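Subject: Re: [valau-neighbors] What happened at the October talking circle?

Hi all,

Benedek Gulyás wrote:

> I couldn't make the October circle because of my shift and I keep
> hearing bits of it secondhand. Was it really about growing old in
> this neighborhood? My mother wants to come to the next one but she
> is shy about her English and she won't do it if people get called on.
> Also is it still at the Druko building or did it move?
> Benedek

Benedek, tell your mother to come! Please! Nobody gets called on, we dropped that after the first summer. We pass a smooth stone, and if you don't feel like talking you hand it along and the next person starts. My neighbor on Vidal Street passed it every time for two meetings and then talked for a good ten minutes about her late husband's cooking (terrible, apparently, and she misses it).

Yes, October was about getting older here. We had 23 people, which is a lot for that room, and the youngest was 16 and the oldest 84. The opening question was "Who would notice if you didn't pick up your mail?" I thought it was a grim way to start, to be frank, but people really went for it. One man said his mail carrier would notice before his kids did. A woman who moved here last year said she didn't know, and it got quiet, and then three people wrote down her phone number. 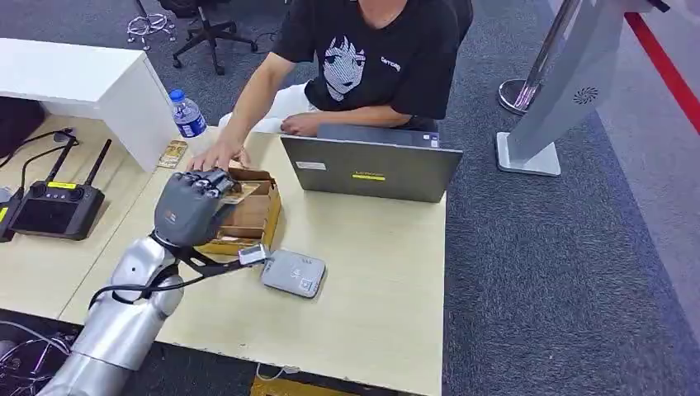
Dark gray robotic hand, small cardboard box.

After the break we split into pairs, older with younger, and asked each other what we were like at 20. I got the 16-year-old, so she had to guess what she'd be like, and she said "tired." I laughed so hard I missed the next question. She also wanted to know how anybody made plans before phones, and I told her about waiting outside the movie theater for an hour for a boy who had gone to the other one. 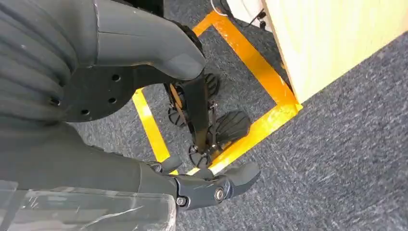

Page last changed: Wednesday, February 10, 2021

What I took home from it is that a lot of us want company but hate asking for it. It's much easier to say "I made too much soup" than "I'm lonely." So a few of us started the soup list, and it has 39 households on it now. You sign up for soup or for making soup, or both, and we leave it on the porch and wave through the window. I've had some wonderful lentil and one borscht that stained my good towel forever.
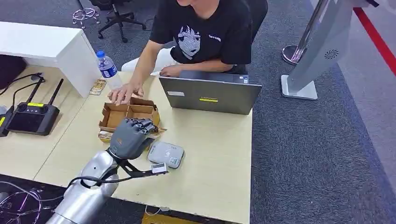

Oh, and the other thing that came up was language. We talked about how different families say "old" and whether it's an insult, and we could have used another hour on that alone. Benedek, your mother would have plenty to add, and she can say it in Hungarian if she likes, as long as you or somebody else will translate. We did that with Portuguese and it slowed everyone down in a nice way.

As for where: we've been meeting by video all winter, and the Druko building is on hold until it's safe to sit that close together again. I know video is hard for some of the older folks. If your mother would like to try it out first, I'm happy to call her one afternoon and go through the buttons with her. No rush at all.

The next topic is friendships that ended, and whether you'd want them back. I already know who I'm going to talk about and I've been arguing with her in my head while doing the dishes!

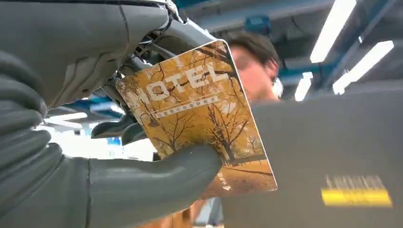
Paperback with bare trees on a golden-yellow cover.

If anybody has a better opening question than mine, send it to me off list. Mine is "Who did you stop calling?" and my sister says it sounds like an accusation.

Hugs from Vidal Street,
Marge

Related messages
- Soup list: please label your jars
- Jikbridge circle is looking for a second host
- Which stone did we use last time?
- Rides for people who don't drive after dark

Contact the list owner | © Valau Neighbors | Back to top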